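Tadberg Kitchen: a bimanual tabletop dataset for studying grid-based placement

Welcome, and thank you for taking an interest in Tadberg Kitchen. This file explains what the data contains, how we collected it, and what we think it's good for. It has grown a fair bit longer than the file it replaced, mostly because people kept writing to us with sensible questions and we kept pasting the answers in.

What this is

Tadberg Kitchen holds 3,920 teleoperated episodes of a two-armed robot moving kitchen items around a table. We put it together to test one idea, which we call cell conditioning: instead of telling a policy "put the bowl over there" in words alone, we also give it the starting cell and the goal cell on a coarse grid, and let it work out the rest of the motion for itself. Of the full set, 961 episodes are held back for testing. Please don't train on those, even a little – the comparisons in the results section only mean something if the split is respected.

The companion code lives in a separate repository called Sernetti, which has the loaders, the training scripts and the scoring tool.

The workspace

Our table is covered in brown paper and marked off into big rectangular cells with blue tape. We laid the tape by hand, and we chose to leave it that way. Lines wander, strips overlap, and in places there is a gap. Early on we tried a neatly printed mat, and the policies we trained on it did very well until the mat shifted, at which point they did very badly indeed. Hand-laid tape gave us a grid that a person can read easily and that a model can't treat as a perfect ruler.

Both arms are bolted to metal plates along the far edge of the table, and each one carries a parallel gripper. Plates, bowls, a tray, a dish rack and pieces of fruit make up the usual set of items, though not every item appears in every episode. A bowl may well start out sitting right on a line, or even on a crossing. We kept those starts in on purpose, and the labeling rule for them is given further down.

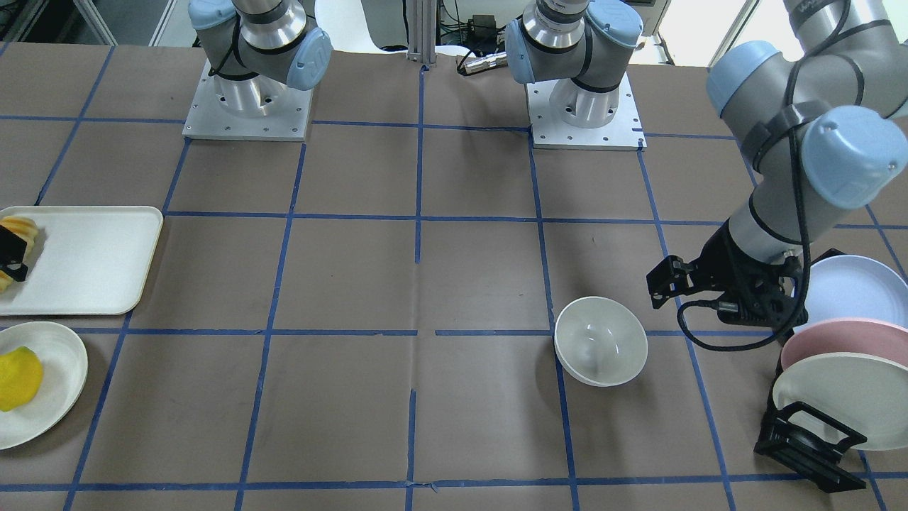 What's in each episode

Every episode is its own folder, and inside you'll find:

- video from the fixed workspace camera
- joint positions and gripper openings for both arms
- a short written instruction, such as "move the bowl one cell toward the rack"
- the start cell and goal cell for the item being moved
- a success flag, set by a person who watched the whole episode

Failed episodes are included and flagged. We went back and forth on this, but a few groups told us the failures were the part they wanted most, so in they stay.

How cells are labeled

Cells are numbered from the far edge of the table toward the near edge, and from left to right as the camera sees them. An item belongs to the cell that holds the middle of its base. When an item sits on a line and the labeler can't choose, both cells are listed and the scoring tool accepts either one. Items partly out of the camera's view still get a label if their base can be placed with confidence; otherwise the field is left empty, so please check for empty fields before you start a long training run.

Results so far

On the test split, our cell-conditioned policy reached the goal cell in 70 percent of episodes, averaged over 16 training seeds. The text-only policy, called Gallagher in the code, was trained on the same episodes and fell short of that, with the gap widest on instructions that named no landmark. When the instruction mentioned the rack or the tray, the two came out much closer together. We read this as a sign that the grid mostly helps where language is vague, and we'd be very glad to hear from anyone who finds otherwise!

Known limits

All of the data comes from one room and one table, in our lab at Ninbridge. Daylight reaches the workspace through a window, so brightness changes a good deal from one session to the next, and we didn't correct for it. The grippers sometimes hide small items from the camera just before a grasp. Success flags were set by a single viewer per episode, and there will be some mistakes among them. If you come across one, open an issue with the episode number and we'll fix it in the next release, which we hope to have ready in January.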